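Marín with kids, where to stay??

Print this thread | E-mail to a friend

nnijs
Booking for June, two adults two kids, want to be in Marín itself, not one of the resorts up the coast. Anyone been lately? Narrowed it to the Priris apartments by the harbor or a cottage up the hill road from an agency called Nalent. No car. Kids are six and nine. Thanks in advance, Nathalie

draltik79
Harbor. No question. Did the hill two years ago without a car and never agian. 403 steps from the church to the top lane, my son counted them every single evening out loud.

hillside_cor
Disagree with the above. The hill is the best part of Marín. Quiet, you get the breeze, view over the whole bay. There's a bus, number 17, stops by the school. Harbor is fine if you like scooters at midnight.

draltik79
Bus stops running at 8. So you're walking up after dinner anyway. With a six year old on your shoulders.

nnijs
ok the bus thing is a worry. What about cooking? We eat in most nights, kids are fussy. Is the kitchen at Priris a real kitchen or a microwave and a kettle

pm_walker
Real kitchen. We had apt 13, top floor back, four burners, decent fridge. Counter and board, plenty of room to make sandwiches for the beach:

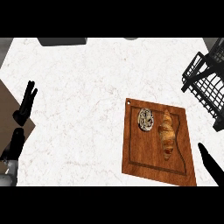 Cor Van Acker wrote to me after my last post about Priris and said the back apartments get the bakery deliveries from five in the morning, so ask for the front if you're light sleepers, and bring your own sharp knife whichever side you get.

We slept through the bakery fine but we sleep through anything. Smell is great tho. Market is two streets over, mornings only, fish is gone by 10.

hillside_cor
Yes that was me, stand by it. Front rooms get the scooters, back rooms get the bakery van, hill gets neither. Just saying.

nnijs
Ha. Still leaning harbor I think. Is the town beach ok or do you need the boat to the other one?

draltik79
Town beach is fine for kids, shallow a long way out. Bit of weed after wind. Boat is nice for one day, take water, the kiosk over there charges silly prices.

pm_walker
Second the boat but go early. Line on the jetty gets long. Also the castle path, do it before lunch, no shade at all past the gate.

hillside_cor
Castle path starts ten minutes from the hill cottages fwiw

draltik79
Give it up Cor

nnijs
Booked Priris, front, first floor. Will take earplugs and a knife. Does anybody know if the boat takes cards

Print this thread | E-mail to a friend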